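Chapter 4
Shared Spaces: Water, Washing and the Layout of Public Washrooms

In this chapter
Why sinks are placed where they are
How people move through a washroom
Height, reach and splash
Planning for cleaning and repair

In February, the boarding school at Cabanatuan reopened the ground floor of its oldest dormitory after a long repair. The bedrooms had new windows and the stairs had new rails, but the complaints that came in during the first weeks were almost all about the washroom. Students waited in line at seven in the morning while sinks at the far end stood free. Bags were left on the floor in the walkway. The floor by the door was wet by breakfast.

The room had been drawn by a careful designer, Mylene Estrella, and it met every rule in the building code. It had enough sinks for the 28 students on the floor. What the drawings did not show was how people would use the room when most of them arrived at the same time.

This chapter deals with that problem. Chapter 3 covered supply pipes, drains and vents - the parts of a washroom that are hidden in walls and floors. We now turn to the parts people touch. The questions are simple to ask. How far apart should two basins be? Where does a person put a towel, a cup or a bar of soap? Which way does the line form, and does it block the door?

A basin is used for more than washing hands. In a dormitory, people also wash their faces, brush their teeth, shave and rinse out small items of clothing. Each task takes a different amount of time and a different amount of room. Hand washing is short, and the user stays close to the basin. Brushing teeth takes longer, and the elbows move outward.

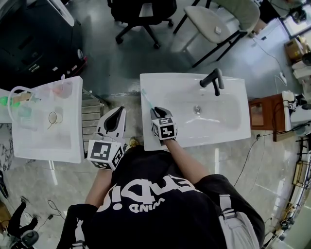

For this reason, spacing is measured from the center of one basin to the center of the next. The gap between the rims tells you little about how much room a user has. Designers also need to know what people carry. A shelf that is too narrow will be ignored, and its contents will end up on the rim of the basin or on the floor.

At Cabanatuan, the second round of work was small. Ariel Enriquez, who managed it, moved the door hooks, added a shelf along the back wall and put 2 more lights at the far end. The pipes stayed where they were. We return to this case in Section 4.3, where the old and new floor plans are compared.

Before you read on, sketch a washroom you use often. Mark the door, the basins and the place where people wait. Keep the sketch, as you will need it for the exercises in Section 4.2.

Key terms: basin spacing, clear floor space, reach range, splash zone, waiting area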